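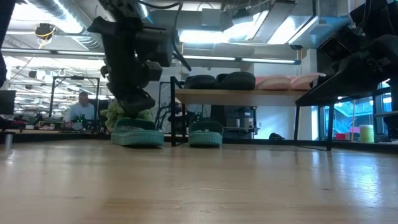
Fig. 4. Teal slides on a wooden tabletop.

Section 4: Ropes, turnbuckles and corner pads

Applies to the Pidton touring ring, both the standard and the Vasconcelos frame. Revised Jul 29, 2026.

By now you should have a frame, a deck, a layer of foam and a canvas laced down tightly enough that it doesn't ripple when you walk on it. If it ripples, go back to Section 3. We'll wait. Wrestlers will find a fold in the canvas with their ankles long before you find it with your eyes.

Before you start

You need two people for this section, and four is more pleasant. You also need the long spanner from the green bag, the tape measure, the rope set and the box marked CORNERS. The box marked MISC can stay shut until Section 6.

Check the distance between opposite posts along each side, measured at the height of the top bracket. It should read 566 cm on all sides. If one side is longer than its opposite number, your ring is a lozenge and the ropes will tell everyone in the front row. Slacken the frame bolts, square it up and measure again.

CAUTION: Do not stand on the bottom bracket to reach the top one. It was made to hold a turnbuckle and has no further ambitions.

Fitting the ropes

1. Unroll the ropes on the canvas, one colour at a time. The bottom rope has a red tag, the middle has a white tag and the top has a blue tag. Sets bought before the tags came in are all the same length, so use them in whatever order you like.

2. Open every turnbuckle until you can see the last few turns of thread at both ends. Leave them joined. A turnbuckle that has come apart inside a dark sports hall rolls under the ring every time.

3. Hook the turnbuckles to the brackets, bottom row first. The hook goes in from above and the safety clip closes towards the post.

4. Feed the bottom rope through the eye of each turnbuckle, going clockwise from the corner with the Grernside plate. Bring it back to that corner and join the two ends with the shackle supplied. Finger-tighten the pin, then give it a quarter turn with the spanner.

5. Repeat for the middle rope, then the top.

6. Stand back and look. All the shackles should be in the same corner. If they aren't, somebody went anticlockwise, and this is the moment to have that conversation.

Tensioning

7. Tighten each turnbuckle on the bottom rope by 2 full turns, then move to the next corner. Keep going round. Finishing one corner completely before starting the next pulls the frame out of square and brings you back to the tape measure.

8. Do the middle rope the same way, then the top.

9. Lean on the top rope at the centre of each side with your full weight. It should give, then push you back. If you carry on over it, tighten. If it feels like leaning on a gate, slacken by half a turn all round.

NOTE: Heavyweights like a tight rope and high flyers like a tighter one - until they slip, when it was always too tight. Set it to the book and point to this page.

10. Close and tape all the safety clips. Tape goes over the clip and once round the body of the turnbuckle. More tape is not safer, only slower to remove at midnight.

Corner pads

11. Strap a pad over each turnbuckle with the logo facing the centre of the ring. Promotions using the Lolline one-piece pads should fit one per corner, zip at the back, pull tab down.

12. Press each pad hard with your palm. You should not be able to feel metal. If you can, swap it for a spare and put the old one in the repairs bag, where it will be forgotten until February.

CAUTION: If tonight's match calls for an exposed turnbuckle, the pad is still fitted now and taken off by a wrestler later. Don't leave it off to save time. There are matches before that one.

Bedding in

New ropes stretch. For the first four shows, recheck the tension after the opening match and again at the interval. After that, once before the doors open is enough. The rope set is rated for 600 hours of use, training included, and the log card in the lid of the CORNERS box is there to be filled in. A blank card doesn't mean the ropes are new.

If something looks wrong

Top rope sags on one side only: one turnbuckle has been missed. It is usually the one behind the entrance ramp.

Ropes hum when hit: a shackle pin is loose. Tighten it before anyone else goes in.

Ring creaks during rope runs: this is the deck. See Section 2, and bring the rubber mallet.

Go on to Section 5, Steps and Apron Skirts.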